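Member News: Our Visit to the Robot Folks at Closmont

13 April 2020

Well, it feels a bit strange to be writing up an outing at a time when none of us are going on any, but I promised a proper account of our trip to Trarnbridge before everything shut, and several of you have been asking. So put the kettle on, because I have a lot of notes and I intend to use most of them.

For those who missed the winter notices, Drerano is a small outfit that works on teaching robot arms to handle household things, soft things especially. They rent the upper floor of the old Closmont building in Trarnbridge, up the hill from the station, and last August one of our members got to chatting with them at a county fair and came home with an invitation for the whole club. It took a while to find a date (you know how we are), but in the end 27 of us signed up and 18 made it onto the bus, which I thought was a very good showing considering the rain that morning and the roadwork on the bypass.

The drive over was uneventful apart from a wrong turn by the feed store. We got in ten minutes late, hung up our coats, and were given coffee and some really excellent almond cookies. I asked for the recipe and was told they came from the supermarket, so there you are.

We started with a talk in the front room. It was pitched just right, I thought, for a group where half of us have spent our lives around machinery and the other half came along because their spouse did. The gist was this. A robot arm that welds the same seam all day can be told precisely where to go, down to a hair, and it will go there until you switch it off. Cloth doesn't give you that chance. A towel never lands the same way twice, and it changes shape the moment you pick it up. So instead of writing out instructions for every fold and wrinkle, the people at Drerano do the job themselves, over and over, and record how their hands move while they do it. Those recordings are what the robot learns from later on.

What surprised me was that so much of the work is done with no robot arm at all! I had pictured a row of big orange machines like the ones at the old plant, and there I was looking at a person at a table, holding a gripper in each hand. The grippers have fingers much like the ones that go on the end of a robot arm, so whatever a person manages to do with them, the arm ought to have a fair chance of doing too. Each one carries a white cube with black-and-white square patterns printed on it, and those patterns let the software work out where the gripper is and which way it's tilted. Several of us said they looked like the codes you scan on a seed packet, and our guide took that very patiently, as I imagine everybody says it.

One turn at a task from start to finish is called an episode. The cloth-handling project goes by the name Khương, and on the morning of our visit it had 614 episodes on the books. They aim for 50 in a good day, though a good day depends on the equipment behaving and on the person's wrists holding out. I asked whether they throw away the ones where something gets dropped. Some of them they do, I was told, but a drop followed by a clean pick-up can be worth keeping, because a robot is going to drop things as well and needs to know how to carry on. I have been thinking about that answer ever since, mostly while unloading the dryer.

After the talk we were split into smaller groups and taken back to the workroom a few at a time. It's a handsome space, with dark plank floors and a curved brick wall that the railway enthusiasts among us wanted to know all about. (Our hosts didn't know who built it. If you do, please write in, and I'll pass it along.) We were asked to keep our voices down and to stay clear of the cables, and I'm pleased to report that our group managed at least one of those.

Watching the work up close was the best part of the day for me. It's slow, for one thing, much slower than you would fold laundry at home. The person doing it has to think about reaching in from an angle the robot could use, closing the fingers, checking the grip, and only then lifting. There's no sneaking in a thumb or smoothing things flat with your palm, and you realize very quickly how much of that you do without noticing. One of our quilters stood there with her arms folded for a good ten minutes, and I could see she was itching to lean over and straighten everything out.

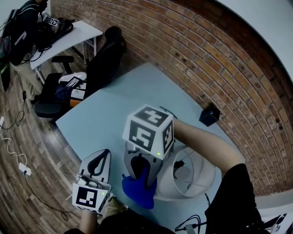
Both grippers in use over the worktable, with a piece of blue fabric held in the right-hand one.

Then came our turn. They had a second pair of grippers set out in the front room with some washcloths and a plastic basket, and anybody who wanted to try was welcome to. The squeeze is light, a bit like a pair of salad tongs, and your first thought is that it'll be easy. It isn't! I picked up my washcloth by two corners, feeling very pleased with myself, and then found I had no idea how to bring them together without crossing my arms. Our model-train members did best by a wide margin, with the knitters close behind, and I came somewhere near the bottom with the retired accountants.

There were good questions at the end, and I'll set down a few of the answers for those who couldn't come. No, they don't expect to have a laundry robot in the stores any time soon, and they were quite plain about that. Yes, the same grippers get used for other jobs, such as putting things into containers and taking them out again. No, it doesn't matter whether the person is left- or right-handed, although they like to have several different people take turns so that the robot doesn't pick up one person's habits. And yes, it does get dull after a while, so they swap over every so often and keep the radio on when they can agree on a station.

Somebody also asked about jobs, as somebody always should. The answer was that the first uses they have in mind are hospital linen rooms and places like that, where it's hard to find people and the lifting is rough on backs. I know some members weren't fully persuaded, and the discussion carried on the whole way home on the bus. I'd be glad to print a letter or two on the subject if anyone cares to send one, from either side, as long as it fits on a page.

Lunch was at the tearoom at the bottom of the hill, and the soup was leek and potato. The tearoom is closed for now like everything else, but they are doing pies for collection on Fridays, and I'm sure they'd be grateful for the business if you live out that way.

We've sent Drerano a thank-you card and a copy of the club calendar. They have very kindly said that those who missed the first visit can come on a second one when visits are possible again. I can't give you a date, and I won't guess at one, but I am keeping a list. If you'd like your name on it, leave a message on the club phone or drop a note through the door, and please mention whether you need a seat on the bus. Stairs are the only way up to the workroom, two flights with a landing between them, so do bear that in mind.

Two small matters before I finish. A green umbrella was left on the bus and is now in my hallway. And whoever took the group photo on the front steps, could you please send it to me? I have asked three people so far and each of them was certain it was one of the others.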